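Workshop tips: living with a little robot arm on the packing bench

I run the back room at a small firm that makes up sewing and craft kits, and I've had a running tips page here for years (glue, drawers, how to get labels off jars, all that). This one is longer than usual because so many of you wrote in after I mentioned in May that we were getting bench arms. Most of the letters asked the same two things: are they any good, and is everybody still speaking to each other? Yes and mostly!

Some background, quickly. We have four arms now, all the small printed sort that you screw together yourself, and we named the stations after old suppliers, so we've got Firnum and Jandik along the window side, and Samir and Plutent by the door. There are six of us on the benches. The arms pick small parts out of trays and drop them where they're needed, and we do the folding, the checking, the threading, the ribbon and anything floppy. They're hopeless with floppy.

So, what I've picked up since, in no sort of order.

Give each arm a tray with a lip

Loose parts on a bare tabletop wander. An arm that nudges a piece will happily shove it off to one side and then close its fingers on nothing, again and again, with great confidence. A shallow tray with a raised rim stops the wandering. Rounded corners are kinder than square ones, as a part that slides into a sharp corner wedges there and you have to fish it out with a fingernail.

I tried baking tins first and they were too deep. Then saucers, which spin. In the end I went round the discount shop with a ruler in my pocket and bought every shallow tray they had, in whatever colours were going. Don't bother matching them. Different colours at different benches meant we could say "put it in the green one" and everybody knew where to go.

Practise with blocks before you use stock

Please do this. Ludmila Slanina, who had the bench nearest the kettle long before I came, lost a whole afternoon's worth of glass buttons to an over-keen squeeze in the first week, and you could hear them going from the corridor. Now any new job gets tried with little plastic blocks first. Bright ones that stand out against the tray are best, and stand them upright if the real part will be upright. You learn a lot from how the fingers come down on either side: too high and they'll pinch the top and tip it, too low and they'll scrape the tray.

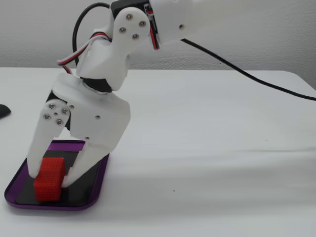
Sort the cables on day one

I left ours for later, and later was a month. Cables that hang across the work get caught by sleeves, mugs and the arm itself. What you want is enough slack for the arm to reach its furthest point and no more than that. Move it by hand with the power off, all the way out and all the way round, and watch where the wire pulls tight. Then fix it at the still end with a bit of hook-and-loop tape (the reusable kind, you WILL be moving it).

Don't tie wires down hard at the joints. I did that to Jandik, ever so neatly, and one of the plugs worked itself loose by lunchtime.

Check the screws with your morning tea

Small arms shake themselves slack. It's only a tiny bit each day, so you don't notice until the fingers start to droop and everyone blames the settings. I keep one screwdriver on a string at each station and go round while the kettle boils. Snug is plenty. It's plastic underneath and it'll strip if you lean on it, and then you're waiting for a new piece to be printed and the whole bench is back to tweezers.

A dab of nail varnish across the screw head and on to the plastic next to it is an old trick from my dad's motorbike days. If the line's broken, the screw has moved. Pick a colour you can see without your glasses.

Mark the edge of its reach

Masking tape on the table, in a curve, as far as the fingers can go with a hand's width added. Mugs, scissors, phones and elbows stay on your side of it. Ours were put down grudgingly and are now defended like a garden fence. Replace the tape when it gets grubby or it leaves a gummy line, and if you've already got the gummy line, a little cooking oil on a cloth shifts it. Wipe it off with soapy water afterwards.

Wipe shiny trays more than you think

Dust, lint and thread ends all gather in them, and we make an awful lot of thread ends. Samir has a little camera over it, and the camera gets muddled by shine as well, so at that bench we cut a piece of thin felt to fit the bottom of the tray. Felt also stops parts skating about. The only trouble is that pins love it, so no felt on pin days.

Now the people part

This was what most of you really asked about, and I've been putting it off as I'm better with screws.

The first thing I'd say is to tell everyone early, and tell them about the hours before you tell them about the machine. Our boss did it the other way round. We had a lovely demonstration with biscuits and all anyone heard was the question they weren't asking. It took until the week after for someone to say it out loud, and the answer was that the hours were staying the same, and they have done so far. I can't tell you what happens next year and I'd be daft to try. But that week of not knowing was rotten and it needn't have happened.

Second, let people choose which bits to hand over. I'd assumed everybody would want rid of counting beads. Ludmila didn't! She likes it, she has the radio on and she's quick at it, and it turns out to be the part of the day when she gets a proper sit down. What she wanted gone was reaching across for the little toggles, which was doing her shoulder in. So Plutent does toggles and she does beads, and that's how it's stayed.

Third, the work that's left is a bit harder, and I don't think the bosses anywhere reckon with this. When the arm takes the easy picking, you get all the fiddly jobs one after another with no dull ones in between to rest your eyes on. We were getting headaches. Now we swap benches every 85 minutes, which sounds an odd number but it's what fits between the breaks, and there's a proper stop of 10 minutes in the middle of the afternoon with the arms switched off too. It's much nicer with them off. You forget how they whirr.

Fourth, everybody learns to stop one and start one. Everybody, and that includes the person who says they're no good with computers (that was me). If just one of you knows how, that person never gets a lunch hour again. I wrote our steps on a card in big letters and taped it inside the cupboard door:

- Hand clear, switch off at the wall.
- Hold the arm up as you switch off, as it'll flop.
- Take out whatever's in the fingers.
- Put it in the resting position before you switch back on.
- Write in the book what it was doing.

The book is just an exercise book. It's full of things like "Firnum sulking again, moved tray left a bit, fine now", and it's been more use to us than the instructions. New people read it at lunch for a laugh and come away knowing how the place works.

Are we faster? On plain kits, yes, by a fair bit. On the fancy ones hardly at all, and on anything with ribbon we were quicker before, so we've gone back to doing those by hand. I'd been embarrassed to say so to the boss but she'd already worked it out from the order sheets.

A few small ones to finish

Trim your fingernails or wear thin gloves when you're setting the fingers, as the gap is just the right size to catch a nail.

Old spectacle cases are perfect for spare screws and the tiny screwdriver.

A strip of rubber glove stretched over a gripper's fingertips gives better grip on smooth parts. Cut it from the cuff, where it's thicker. It lasts us roughly a fortnight.

Keep the tweezers. Keep all your tweezers.

If you've got arms on your own benches and you've found a way to make them pick up sequins one at a time, write to me, please. I've tried damp felt, dry felt and bad language.

Updated Dec 15, 2021

More from the tips page

Getting sticky labels off jars and tins
Drawer dividers from cereal boxes
Which glue for felt, and which to keep well away from it
Sharpening scissors at home
What to do with odd buttons

Get new tips by email. We send one letter a month and you can stop it whenever you like.

This site uses cookies to remember your settings. By carrying on, you agree to our use of them.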